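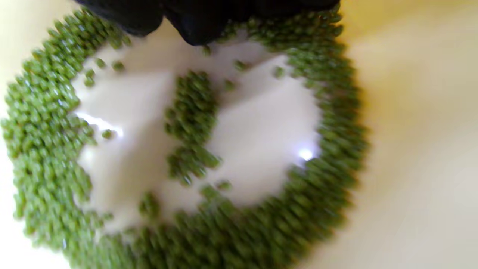

Bakke Wide Sorting Bowl, Cream

Kitchen & Pantry > Bowls > Prep and Sorting

The Bakke is a wide, shallow-sided bowl made for looking over dried beans, lentils and grains before they go in the pot. It is sold by Volotik in one color, cream, with a smooth interior that has a slight gloss. Small green beans show up well on the pale floor of the bowl, and so do stones, stems and shriveled ones.

Most people sort beans on a baking sheet or a dinner plate. Both do the job, but beans roll off a plate and collect in the corners of a sheet. In the Bakke they can be pushed out toward the wall to leave a clear patch in the middle, then drawn back a few at a time. The wall curves up from the floor without a ledge or seam, so there is nowhere for small pulses to lodge.

Using the bowl

Pour in enough dry beans to cover the floor in a thin layer. Work with a flat hand or your fingertips, moving the beans to the outside. Pull a small group into the center, check it, and sweep it to one side before you take the next. Anything you don't want to cook goes in a saucer next to the bowl.

Gloves are fine if you prefer them. A snug pair works better than a loose one, which tends to drag beans along with it.

Set the bowl under a ceiling light or near a window. The interior does reflect a bright spot when a lamp is directly overhead, and turning or sliding the bowl a few inches will usually move the glare off the part you are working on.

The same bowl can be used for rinsing. Cover the beans with cold water, swirl, tip off whatever floats, and repeat until the water runs clear. It has no pouring lip, so hold a strainer under the edge when you drain it.

Details

Color: cream
Finish: smooth, light gloss inside
Weight: 1,018 grams
Suggested batch: 8 ounces of dry beans for sorting
Dishwasher: yes, bottom rack
Microwave: no
Oven or stovetop: no

Care

Wash with dish soap and a soft sponge. Avoid steel wool and scouring powder — they will dull the inside, and a dull surface makes small beans harder to slide. Turmeric and tomato can leave a tint if they sit overnight. A paste of baking soda and water takes most of it out.

Bowls can be stacked, but put a cloth between them.

Lids and other sizes

There is no lid for this bowl. The Prodard cover, which fits our deep mixing bowls, is too narrow for it. If you want something smaller for spices or sesame seeds, look at the Vetach dish, which comes in the same cream color and has a flatter floor.

Ordering

Single bowls ship in a padded carton. Cooking schools and restaurant kitchens can order by the case, 8 bowls to a case, with a discount on orders of 50 bowls or more. For case orders, write to Essam Tazi in the sales office and include a delivery address and the date you need them. Case orders can't be combined with other discounts.

Unused bowls can be returned in the original carton. If one arrives chipped or cracked, keep the packing and send us a picture of the damage — we will replace the bowl and pay the shipping.

Tagged: bowls, dried beans, pantry prep, cream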